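3.2 Collecting the demonstrations

All demonstrations were given by people holding a pair of grippers, one in each hand. No robot arm took part in this stage. We chose this way of working after a short trial in May, in which Tarek Zaki tried to teach the ball and bowl task by steering two arms from a separate desk. He could do it, but each attempt was slow, and the motions he produced were full of stops that we did not want the policy to copy. With the grippers held in the hands, the same person moved at close to a normal pace from the first session.

Four people gave demonstrations: Youssra Bouzid, Tarek Zaki, Oda Aasen and Magdy Kettani. Two of them had used the grippers before and two had not. Each newcomer was given one practice session, and nothing from that session was kept. We did not ask for any particular style of movement. The only fixed rules were that both grippers should start open, that the fingers should stay clear of the rails at the sides of the table, and that a dropped object should be left where it landed until the recording had been stopped.

The full set contains 869 demonstrations. Of these, 175 use the ball and bowl and are treated separately in Section 5, where they serve as the held-out task. A demonstration starts when the person giving it says "go" and ends when both grippers have been drawn back to the near side of the table. We tried at first to find the start and end points from the motion of the grippers alone, but slow starts were often clipped, and we went back to marking them by hand. Nouhaila Belhaj did the marking for the whole set so that the same judgement was applied throughout.

The table top was kept pale and plain. An earlier set, gathered on a patterned cloth for the Clanela study, had given us trouble: the policy seemed to use the pattern as a guide to position, and its success fell sharply when the cloth was shifted. A plain surface removes that cue, though it brings a problem of its own. When a gripper camera is close to the table and no object is in view, there is very little for the tracking to hold on to, and the estimated position of the gripper may drift. The edge of the table and whatever lies beyond it then matter a good deal. For that reason we left the floor and cables uncovered and did not extend the curtains to the far side.

Two kinds of view were stored for each demonstration, one from the grippers and one from head height. The head view is used for the rough position of the objects and for checking which hand did what. The gripper views carry the detail needed for the last part of a grasp. The policy described in Section 4 receives both, and we report the effect of leaving out the head view in Section 5.3.

Clocks were a steady source of small errors. The recorders on the two grippers are separate units and their clocks wander apart over a long session. We lined them up at the start of each session and again after every break. Where the gap had grown too large between two checks, the demonstrations in between were thrown away and do not appear in the totals given here. Most of the losses came from one Tuesday afternoon, when the check after the break was missed.

Each stored demonstration was cut or padded to at most 3000 time steps. Only the longest ones were affected. Objects were moved by hand between demonstrations, following a printed list of starting places made in advance. Without the list, people tended to put the bowl back near the middle of the table, and the spread of positions became too narrow to be of use.
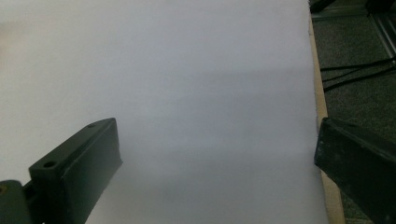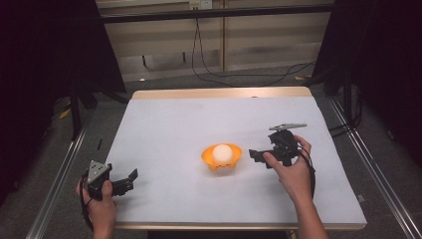

Figure 4. Gripper view with the fingers open over the table surface (first) and head view with both grippers held beside the bowl and ball (second).

Before training, each demonstration was played back once at double speed by someone other than the person who gave it. The reviewer could accept it, reject it, or shorten it at either end. Failed grasps followed by a second try were accepted, as we wanted the policy to see how a person recovers. Demonstrations in which an object left the table were rejected. After review and the removal of the held-out task, a fixed group of demonstrations from each person was set aside for validation. These were picked by session, so that two recordings made minutes apart could not end up on opposite sides of the split.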